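Print this page | E-mail this page

We use cookies to remember your settings. OK

November
By Pornthip Jaidee and Hammad Durrani

Two-arm cell, upkeep report, Listholm lab

Our job this term: take over the cell from last years group, get it running every morning, write down how. Task is the snack one, bags from the wire rack into the pink basket. Supervisor Faustine Lebrun.

1. Mounting and power

Each arm sits on its own perforated plate at the near edge of the table. Left plate had crept. Took the base bolts out one at a time, cleaned, put back, checked again after 5 days. No movement since. Startup order is left arm, wait for green, then right arm. Red button on each base, test both before anyone reaches over the table.
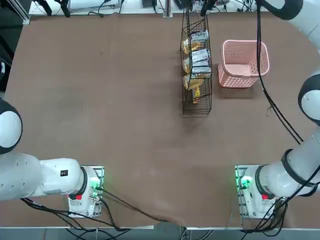 2. Cables

Worst part of the project. The left arm's cables come off the base and go over the front edge, the right one has a bundle wrapped round the forearm and base. We lost two afternoons to a connector that pulled half out when the arm went to full reach. Now we move each joint slowly by hand to its limit and watch the slack. Ties get changed if they look chewed. Still want a proper guide for the long cable by the basket, Traltport quoted one but it didnt arrive in time.

3. Table cover

Brown cover wrinkles near the front. Pull flat before calibrating. Pick up wire ends too.

4. Results

1,322 cycles logged. Most stops were cable faults, see section 2. After the re-tie we had 2 stops, both on the right arm. Cause of the second not found, Hammad thinks the elbow, Pornthip thinks the connecter again.

To do: spare ties, label both ends of every cable, new log sheet.

Sign up for the Listholm newsletter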